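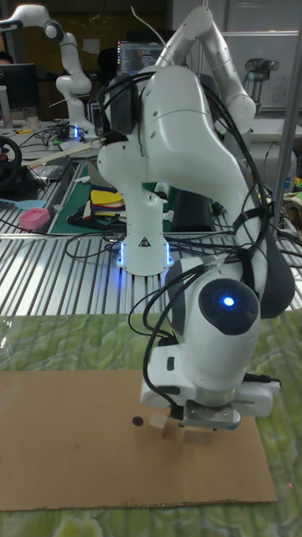
Section 2. Setting up your Biltora 108 dehumidifier

Read this section one time from beginning to end before you plug in the unit. The steps are the same for the model with the hose outlet at the back and for the older model with the outlet at the left side. Where there is a difference, we say it in the step.

2.1 Choosing the place

1. Put the unit on a hard and level floor. On a thick carpet the wheels sink in and the air inlet at the bottom is partly closed.

2. Leave a free space of two hand widths behind the unit and on both sides. Above the unit, keep everything free. The dry air comes out at the top.

3. Close the windows and the outside doors of the room. Inside doors can stay open if you want to dry two rooms, but the second room will need more days.

4. Do not place the unit beside a bathtub, a shower or a sink with a spray hose.

Note: In a basement with a floor drain, try to stand the unit near the drain from the start. You will be glad later, when you decide to use the hose.

2.2 Before the first start

1. Let the unit stand upright for two hours. If it was transported lying on its side, let it stand overnight.

2. Remove the four strips of blue tape from the water tank and the one strip from the front grille.

3. Pull out the tank with both hands. Take out the foam block that lies under the float. Many customers call us with the message TANK FULL on a new unit, and in most of the cases the foam block is still in.

4. Move the float up and down with one finger. It must move easily. If it hangs, press the two small hinges outward until it is free.

5. Push the tank back until you hear the click.

6. Check that the air filter is in its frame, with the coarse side looking to you.

CAUTION: Do not use the unit with an extension cord or a power strip. Plug it directly in a grounded wall outlet. If the plug does not sit tight in the outlet, ask an electrician to change the outlet first.

2.3 Switching on and setting the humidity

1. Press POWER. The fan starts at once. The compressor waits 40 seconds and then starts with a low hum.

2. Press the button with the drop to choose the wanted humidity. For a living room we recommend the middle setting. For a basement with a musty smell, take the driest setting for the first week and after this go back to the middle.

3. Choose the fan speed. HIGH dries faster and is louder. NIGHT is quiet enough for most sleepers — but not for all, so please try it before you put the unit in a bedroom.

4. If you want the timer, press TIMER until the number of hours is right. Wait until the display stops blinking.

Note: On the first day the display can show a value that does not fit with your own hygrometer. Let the unit run until the next morning and compare again. A small difference is normal and is no reason for a return.

2.4 Connecting the drain hose (optional)

You need the Tsao hose adapter, which is in the bag with this manual, and a garden hose with normal thread. The hose itself is not delivered with the unit.

1. Switch off the unit and pull the plug.

2. Open the rubber cap of the outlet. On the older model, the cap is under the carrying handle at the left side and needs a flat screwdriver.

3. Screw the adapter in by hand. Do not use pliers.

4. Screw the hose on the adapter. Lay it so that it goes down all the way to the drain, without a loop and without any part that goes up again.

5. Start the unit and look at the connection after one hour. If there is water on the floor, open the adapter, check that the flat seal is inside, and screw it in again.

CAUTION: Do not lead the hose outside in winter. Ice in the hose sends the water back to the unit.

2.5 Emptying the tank

When the tank is full, the unit stops and beeps three times. Pull the tank out slowly, carry it by the handle and pour from the corner with the spout. Wait a moment before you push it back — some drops still fall from the coil after the stop. Do not drink this water and do not give it to animals. For ironing it is also not suitable, even when it looks clean.

2.6 Registering and spare parts

Fill in the card at the last page and send it to Clusum, or give it to the shop where you bought the unit. Filters and floats are sold under the name Fudwood and fit both models. When you order a float, write us if your outlet is at the back or at the side.

This section was last revised on Jun 19, 2024. Cleaning of the filter and storage of the unit are described in Section 3.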